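Print | E-mail
5 min read
Last updated: July

Tralden Growing Group
Minutes of the Irrigation and Propagation Meeting

Start: 9 a.m.
Chair: Jamie Tunstall
Represented: Ledinlow plots, Dunmore walled beds, Surner greenhouse

Minutes of the previous meeting

Accepted with one correction. The entry for the Dunmore supply line should read "filter upstream of the pressure regulator." The earlier text had the order reversed. Corrected copy to be placed in the shed binder.

Matters arising

The backflow preventer on the Ledinlow standpipe has been replaced. The old unit is to be kept for its fittings. The leaking union at the Surner tank was opened, the washer replaced, and the joint remade with tape. The union remains on the list for inspection until the greenhouse line has completed a full season.

The request for a second rain gauge at Dunmore was withdrawn. The existing gauge is to be moved clear of the south wall, where readings are reduced by shelter.

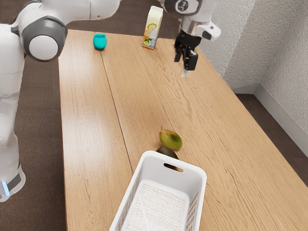 Robot arm with gripper above the table. Computer rendering.

Drip irrigation, Ledinlow plots

The meeting reviewed the uneven watering reported on the lower rows. Catch cups were set under the emitters at the near end, the middle, and the far end of each lateral and left for the same run time. Output at the far end of the longest lateral was around 50 percent of output at the near end. The shorter laterals showed no difference large enough to act on.

Two causes were considered. The first was clogging. Emitters taken from the far end were cut open and contained fine silt, but emitters from the near end contained a similar amount. The second was friction loss in the tubing. The longest lateral was extended last year without any change to the supply, and it now exceeds the run length in the installation notes. The second cause was accepted as the main one.

Agreed: feed the longest lateral from its midpoint so that neither branch exceeds the recommended run. Fit a flush valve at the end of each branch. Flush all laterals before the July dry spell and again when the squash is lifted. Pressure-compensating emitters were discussed and deferred. The supply pressure at Ledinlow is low in the evening and may fall below the range in which they regulate.

Run times were set as follows. Tomatoes and squash: one long run in the early morning, every other day. Salad rows: a short daily run. The salad setting applies until the plants are established and is then reviewed by the plot holder. Plot holders are asked not to change the controller directly. Changes go on the sheet inside the cabinet door.

Soil moisture checks, Dunmore walled beds

Readings from the Dunmore beds were tabled. The beds nearest the wall dry faster than the beds on the path side. The present schedule treats all of them alike, and the wall beds have been short of water as a result. The path beds were wet at root depth on each check.

Jamie Tunstall noted that the probe gives inconsistent values in the stony bed and that hand sampling with an auger should be used there. The auger sample is to be taken at 8 inches, squeezed in the hand, and recorded as crumbles, holds, or smears. Probe values from the stony bed already in the log are to be marked as unreliable and left in place.

Agreed: split the Dunmore system into a wall zone and a path zone. One additional valve is required. The spare station on the controller is free.

Mulch on the wall beds is to be topped up with composted bark after the new zone has been tested. Drip tubing stays beneath the mulch and pinned, with the emitters facing up. Mulch is to be kept clear of the stems of the peppers and eggplants.

Propagation benches, Surner greenhouse

The capillary matting on the Surner benches is due for replacement. It holds salts along the edges, and trays set there have shown leaf scorch. Before new matting is laid, the bench tops need attention, as some boards have cupped and the matting no longer lies flat. 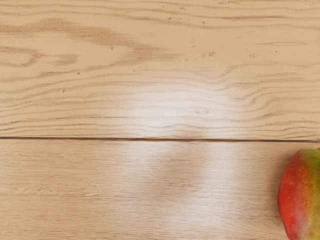 Bench tops for capillary matting must be level in both directions, or water collects at the low side and trays at the high side dry out. The meeting discussed whether to use narrow slats or wide boards under the liner. Slats drain well but leave ridges that lift the matting from the tray bases. Wide boards give better contact. The surface illustrated has two wide planks with a thin, straight seam between them, and that general arrangement is preferred. Pronounced grain of the kind visible there would make no difference under a liner. Joints should be kept narrow so that the liner does not sag into them. All boards are to be sealed on both faces and on the cut ends before fixing.

Agreed: replace the cupped boards, check level, lay new liner, then lay matting. The order is not to be changed to save time. Trays will be moved to the floor racks during the work. Seedlings on the floor racks are to be watered by hand from below, and the bottom vents kept closed overnight.

A question was raised on feed strength. Liquid feed in the matting reservoir has been mixed at the full label rate, and evaporation raises the concentration through the week. The reservoir is to be mixed at half rate and drained and refilled weekly. Matting is to be rinsed with plain water at each refill. 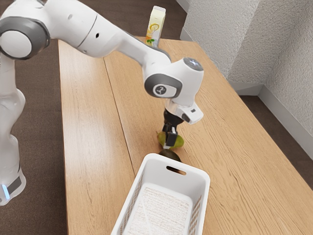
Water storage

The Surner tank lid does not seat properly and algae has been found on the inside wall. The lid is to be refitted with a foam strip and the tank scrubbed when next low. The inlet screen is to be cleaned at the same time. Painting the tank dark was suggested for the season after next.

Actions

- Midpoint feed and flush valves, Ledinlow: Jamie Tunstall
- Additional valve and controller station, Dunmore: Dunmore bed holders
- Bench boards, liner, and matting, Surner: greenhouse rota
- Lid, screen, and tank cleaning: greenhouse rota

Next meeting: 5 p.m., Surner greenhouse, after the flush has been completed.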